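Clause 3

The inspector came to Prestetine in June to certify the hand. She had read the Bullilo standard twice on the train and disagreed with one line of it. Clause 3 said that a hand in transit shall hold nothing, touch nothing and point at the floor.

"Why the floor?" she asked.

The technician from Visser said the draft had once read "away from persons." Persons moved, so the committee chose the floor.

She opened the log. It held 306 transits, with three stops, all of them at the change from wood to carpet. Each stop was signed. The third signature was in a different ink and had no time beside it.

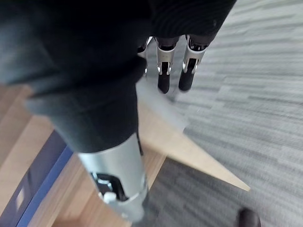
"Who signed this one?"

"Drurnari shift. They were short that night."

"The standard requires a time."

"It requires an entry," he said. "The time is in the annex. The annex is advisory."

She turned to the annex. He was right. She wrote the clause number in her notebook and drew a box around it - an old habit, meaning she would come back.

They ran the route again. It took 47 seconds from the door to the bench. The fingers stayed open and low the whole way, and at the edge of the carpet the hand did not stop. She initialed the sheet and added the time, 4:10, in the margin where no column had been printed for it.

The technician looked at the figure. Then he took the pen and put a time beside his own initials, one minute later than hers.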